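Cermont Wall Panel and Shelf Set, Matte White

Kitchen and utility lining system
Order code: CM-403
Supplied by Posstead Interiors

Overview

The Cermont set combines a smooth matte wall panel with a flat shelf in the same white. It is intended for the working side of a kitchen, where plates, cups and small racks stand against the wall between uses. Panel and shelf are ordered together and cut to the run. The panel has no printed pattern and no surface relief. Cutouts for outlets are made only where they are marked on the order drawing.

Finish

The panel face is low sheen and the shelf face is slightly higher, so the two will not match exactly under a lamp placed close to the wall. Matte white takes on the color of the light in the room. Under cool lamps it reads a little blue, and under warm lamps it moves toward cream. Check a sample in position before ordering, at the time of day the kitchen gets the most use.
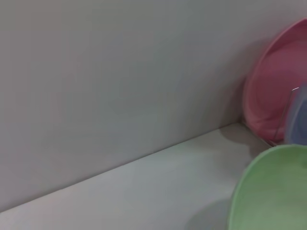

Plastic and melamine tableware can be stood on edge against the panel without a liner. Unglazed foot rings on stoneware will mark the shelf if dragged and should be lifted. Wire racks may be used on the shelf if the feet are capped. Bare wire ends should be kept off the panel face, which scratches more easily than the shelf.

Dimensions and supply

Maximum panel length: 3,000 mm
Shelf thickness: 30 mm
Panel thickness: 7 mm
Edges: square, sealed at the factory
Color: matte white only

Runs longer than one panel are supplied with a vertical joint strip. State the preferred joint position on the drawing. If none is given, the joint is placed at the center of the run.

Fitting

Fit the shelf first and check it for level along its full length. Bring the panel down onto the back of the shelf and press it to the wall from the center outward. Leave the seam open until the adhesive has set, then seal it with a single narrow bead of white kitchen sealant. A wide bead collects dirt and is difficult to replace later.

The wall must be dry and flat. Old tile can be left in place if it is sound, but the added depth should be allowed for at window reveals.

Care

Wipe with a damp cloth and a mild dish detergent. Dry the seam after use where wet dishes have been standing. Do not use scouring powder, steel wool or solvent cleaners on either part. Light rub marks on the panel usually come off with a damp melamine sponge used without pressure; repeated rubbing in one place will polish the surface and leave a shiny patch.

Samples and questions

Samples are sent in pairs, one piece of panel and one of shelf. Drawings and cutout queries go to Beca Skyrme in the Posstead order office. For replacement parts, quote the order code and the original run length.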